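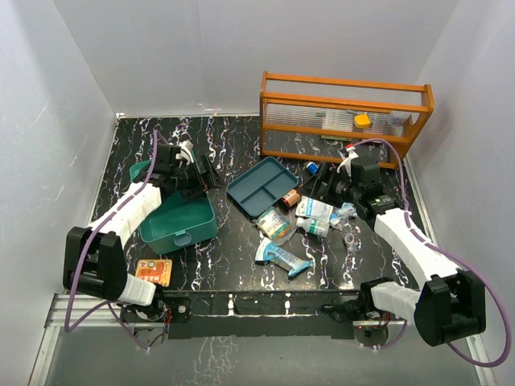
Equipment planning for the kit-packing project has reached the point where we can put a firm purchase list in front of the funder. This report covers the work to Jun 27, 2020, and asks for release of the second instalment. Clekden's bench remains the two-arm layout approved in the original proposal. Both arms reach the teal box and the divided tray from the front rail, and the orange rack stays at the back right. We don't plan to buy a bigger table.

Home | Projects | Reports | Contact

Spending to date

The first instalment went mostly on the enclosure and the arms. Since the last report we have spent $1,487 on spare gripper fingers, cabling and a replacement power supply. The power supply was not in the budget. It was charged to the contingency line, which now stands at $900.

Freight from Fludamport was higher than quoted and came in two bills. The second is still being disputed and is left out of the totals.

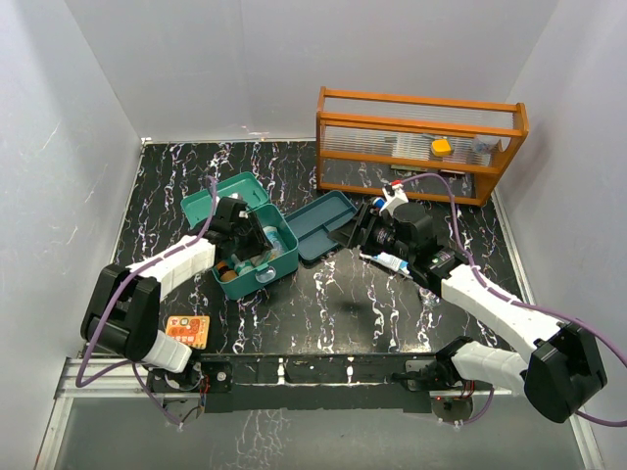 Eline replied to the draft of this section by asking why spare fingers were listed as equipment when they are used up like any other consumable. The point is fair. From the next quarter they will sit under consumables, with a fixed allowance of $400, and the equipment line will be reduced to match.

Purchases proposed

We are asking for one more complete arm, to be held as a spare. At present a fault in either arm stops the whole bench, and the supplier's repair turnaround is 11 weeks. Two quotes are in hand. The Valderrama quote is the dearer of the two, but it includes the mounting hardware and a longer warranty, and we recommend it.

We also want a second set of wrist cameras. The box compartments are narrow and the items that go in them vary a good deal, from scissors to flat packets.

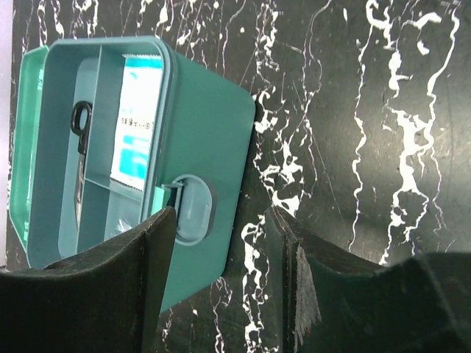 The cameras can be ordered separately from the arm if the funder would like to spread the cost. They use the same brackets as the current set, so no machining is needed, and our staff can do the fitting and calibration in house. We would still like both orders placed together to save on freight.

Not proceeding

The conveyor has been dropped from the plan. It would have taken up most of the remaining floor space and the labour savings did not cover it. The money set aside for it is offered toward the spare arm.

Next steps

If the instalment is approved we will place the orders straight away and report again in November, with final costs and an updated asset register.

Print this page | E-mail this page
Shares: 4 | Comments: 0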